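Kitchen Science for Curious Kids

By Ifigeneia Mitsotakis-Vlachou
21st September

Why Is a Cutting Board Stripy?

If there's a grown-up in your home who likes to cook, there is probably a cutting board somewhere near them. It might be leaning against a wall, or hiding in a cupboard, or lying on the counter waiting for somebody to chop a carrot. Most of us walk past it every day without giving it a second look, and I was just the same until a reader named Kipchumba Lyimo, who is nine, wrote to ask me why the board in his kitchen has stripes when a tree doesn't. What a good question! I've been looking at cutting boards ever since, and I'd like to tell you what I found out.

Let's begin with where a board lives. A kitchen counter is often made of something hard and smooth, such as stone, or something made to look like stone. That's lovely for wiping clean, but it's not so good for cutting on. A knife can skid on a hard surface, and the hard surface can make the knife blunt. So we put something softer in between, and bamboo does that job very nicely. 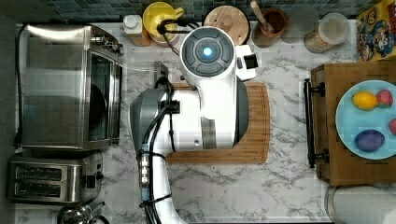

A bamboo board on a marble-patterned counter, with a toaster and toaster oven on the left.

Now, bamboo looks like wood and feels like wood, and most people call it wood when they're in a hurry (I do it myself). But bamboo is really a kind of grass! It belongs to the same big family as the grass in the park, only it grows much taller and much, much tougher. Some kinds can grow more than 100 feet high.

Here's the puzzle, though. A bamboo stem is mostly hollow, like a drinking straw with walls inside it every so often. You can't slice a flat board out of a straw, can you? Try it with a paper one and you'll see what I mean. So the people who make boards do something clever. They split the stem into long, thin strips, shave the strips until they're flat, and then glue lots of them together, side by side, and press them hard until the glue is set. After that the whole thing is sanded smooth. 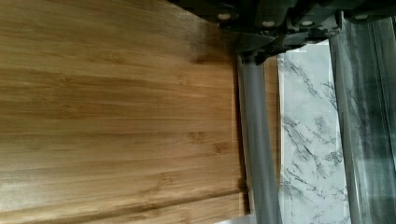 And that is where the stripes come from, Kipchumba! Every stripe is one strip, and the thin dark lines are the seams where two strips meet. If you look closely you may also spot little brown smudges dotted along the way. Those are called nodes. When the bamboo was growing, the nodes were the bumpy rings you see on the outside of the stem, and they helped to keep it strong when the wind blew.

Strips don't all come out the same color, either. Makers can steam bamboo to turn it a deeper brown, a bit like toast, and they can leave it pale if they prefer.

Something to try at home: ask if you may look at a cutting board when it's clean and put away from any knives. Lay a piece of thin paper over it and rub gently with the side of a crayon. If the board has a bit of texture, the lines may show up on your paper. Then run a finger along the edge and see whether you can feel where one strip stops and the next one starts. My own board is so old and so often scrubbed that I can feel every single one.

Filed under: Everyday Things, Plants, Ages 5 and up

More from Kitchen Science
Why does toast turn brown?
What makes a wooden spoon stay cool?
How does a kettle know when to stop?
5 plants you can find in a kitchen drawer
Where do crumbs go?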